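Leave No. 79 in the Laundry

Dec 2, 2024

Ustwood announced at halftime on Saturday that it will retire Kojo Ackah's jersey in April, at the spring game, and the crowd at Hivergate Field stood up and cheered. I stood up too. I'm not made of stone, and the guy in front of me was already standing, so it was that or look at his belt.

But I've had the rest of the weekend to think it over, and I'd like to lodge a complaint.

Let me say first that Ackah deserves whatever he wants from this town. He played left tackle for us for 5 seasons, if you count the one he spent mostly in a walking boot, and I do. In his last full year he was on the field for 1040 snaps and was called for holding on 2 of them. One of those calls was garbage. I had a good view of it from Section F and I've described it at length to people who had asked me about other things.

Left tackles don't get ceremonies. Quarterbacks get ceremonies, and so do running backs, and once, over in Gallidia, a punter did, though Gallidia has never been a place with a lot going on. A lineman's whole job is to go unmentioned. When you hear his name over the loudspeaker it's followed by a number of yards, and they're walking backward. So the idea of a big man's number going up on the wall pleased me a great deal for most of the third quarter.

Then I started counting the wall.

The wall is full

You've seen it if you've sat on the home side. It starts above the visitors' tunnel with the old quarterbacks, all in a dignified row, and then somewhere past the 30-yard line it loses its composure. There's a kicker up there. There's a defensive end who had one terrific November. There's a number belonging to a former athletic director who, as far as I can find, wore it in an alumni flag football game.

Each of those is a jersey that no kid at Ustwood gets to wear again. We carry a big roster, the way every college team does, and we already have freshmen doubling up, one on offense and one on defense, hoping they never get sent out on the same punt. When they do, it's a penalty. We had that penalty in October. We were penalized, in a football game, for honoring too many people.

It's worse for the linemen. The rules say the five men up front have to wear something from 50 through 79 if they'd like to be on the line without a conversation with the referee. Take one away from the receivers and they'll grumble and pick another. Take one away from the line and you've shrunk a small closet. Ackah would know this better than anyone. I'd bet he got 79 in the first place by walking up to the equipment window and being handed whatever was left in his size.

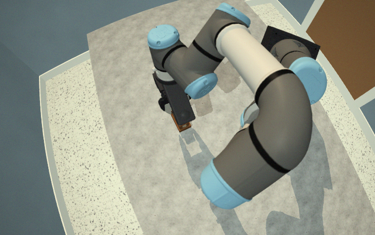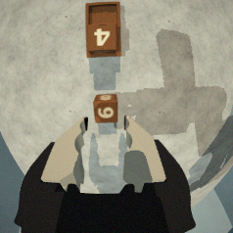
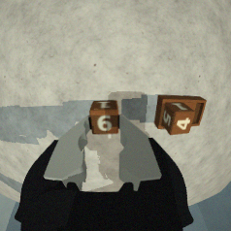 What the sponsor gets out of it

I don't want to be cynical, so I'll just report what was on the scoreboard. The announcement was "presented by Saludo." The banner will be presented by Saludo. The first fans through the gate in April get a small foam 79, also presented by Saludo, and season ticket holders can buy a larger foam 79 at a price that made my brother-in-law laugh out loud and then order one.

A retired number is a wonderful product, when you look at it from the marketing office. You sell the jersey while the man plays. You sell it again when he leaves, with a patch on it. And from then on there's no risk of some sophomore coming along in the same shirt and jumping offside every week, which does hurt sales. It's the closest thing sports has to discontinuing a soda.

Whereas if you let the number live, it might do something. It might go to a nervous kid from a town with one stoplight who has been told, by a coach leaning in close, exactly whose shirt that is. He might be terrible. We had a fellow in the nineties who wore a great man's 54 and spent three years falling down in it. I remember him fondly, and every time he fell down somebody near me would tell somebody younger about the great man. You can't buy that kind of advertising, though I'm sure Saludo would like to be told if you can.

The handing-down plan

So here's my modest proposal, which I've mailed to the athletic department and also taped up at the barber's.

Keep the ceremony. Bring Ackah out, let him wave, let him stand there being enormous in a suit. Give him the framed jersey and the truck, if there's a truck. Then have him walk over to the bench and hand a clean 79 to whichever lineman he thinks ought to have it. When that kid graduates, he picks the next one. Sew the earlier names inside the collar where only the players and the laundry staff will see them.

It costs nothing, apart from thread. The foam numbers are still good. The wall gets a rest. And some freshman gets told, in front of the whole stadium, that a man who gave up 1040 afternoons' worth of bruises in a single fall has decided he'll do.

The department wrote back this morning to thank me for my interest in premium seating. I've replied asking for a meeting, and I've asked them to bring somebody from the equipment room.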